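Packing bench trial: what we know so far

Management's line on the Onance arm is that it will take over the fiddly picking and leave the rest of us to "higher-value tasks." Members at the gift and homeware bench have asked what those tasks are. So far the answer has been a slide with an arrow on it.

The pitch leans heavily on simulation. Losance, the supplier, says the arm ran 3,822 picks in software before anyone talked to us. Gorazd Nedeljković, bench rep on the early shift, sat through the demo and asked how many of those were on items wrapped in tissue, the way our stock arrives. He was told that would be "a later phase."

In the simulated room the arm reaches down to a small ornate figurine on a wood-grain table, with a bowl, a knife and a Rubik's cube for company. Our bench handles 400 lines, and a fair share of them come in boxes that don't open the same way twice.

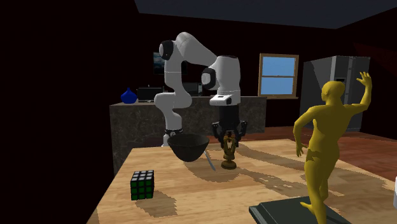
What changes for you

From March 1, 2021, seven people on the early shift will be asked to log every item the arm drops or refuses. That is extra work and it has no grade attached to it. We have asked for one in writing.

The pick target stays at 800 per shift while the trial runs, arm or no arm. We think that's wrong and have said so. Nobody should be disciplined for a slow hour spent clearing up after a machine.

Management has promised no job losses before November. We asked about after November and are still waiting.

If you are told to sign the new bench description, talk to Gorazd first.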